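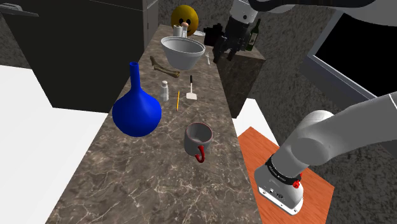
The job ad said "kitchen judge," so I figured I'd be eating something. I wore my stretchy pants and everything! What I got was a swivel chair at Prilmont, a bag of pretzels, and a guy named Florante Dela Peña who shook my hand for way too long and told me I had the most important job in the building.

"You watch the arm tidy the counter," he said, "and you tell us if you'd let it in your house."

"The counter on the screen?"

"It's all on the screen. We don't let Plutel near real dishes until you say so."

So that was November. Every night from 5 to midnight I sat there and watched a simulated robot arm clean up after a simulated slob. I got weirdly attached to that slob. Who leaves a bone by the big white bowl? Who needs a pencil in there? (I gave him a name, Gus, and a divorce.) I had 55 chores to score, and each one got a number from zero to 14, and don't ask me why 14, that was Siregar's idea and Siregar had already moved to Ohio.

The first week I was brutal. I raised three kids and worked two years behind the deli case at Pitari's, and I know what a wiped-down counter looks like. Plutel would creep up on a spoon like the spoon had a gun. I gave it a 2. Florante came by, looked at my sheet, ate a pretzel and went away again.

Then came chore 31, small items, and I remember it because my daughter called in the middle.

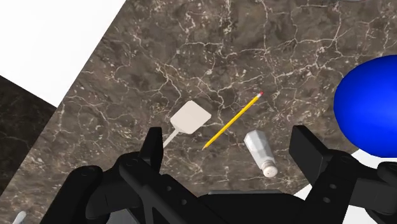 Chore 31. The salt was already on its side.

"Are you coming for Thanksgiving or not?" she said.

"Hang on," I told her, "it's thinking about the pencil."

"Mom, what is?"

I tried to explain it and made a mess of it. I said it has two fingers and no clue, and it has to decide between a spatula and a pencil and the salt, and you'd grab all three without even looking, you'd do it while yelling at your brother. She got quiet. Then she asked if it could do laundry, and I said, honey, it can't do salt.

But I stayed on the line and kept watching, and I noticed I was leaning. You know how you lean when your kid's up at bat? My whole shoulder was going left.

"Mom?"

"I'm coming," I said. "I'll bring the rolls."

I wrote down a 5 and a little note next to it, for Florante: not in my house yet, ask me again after the holidays.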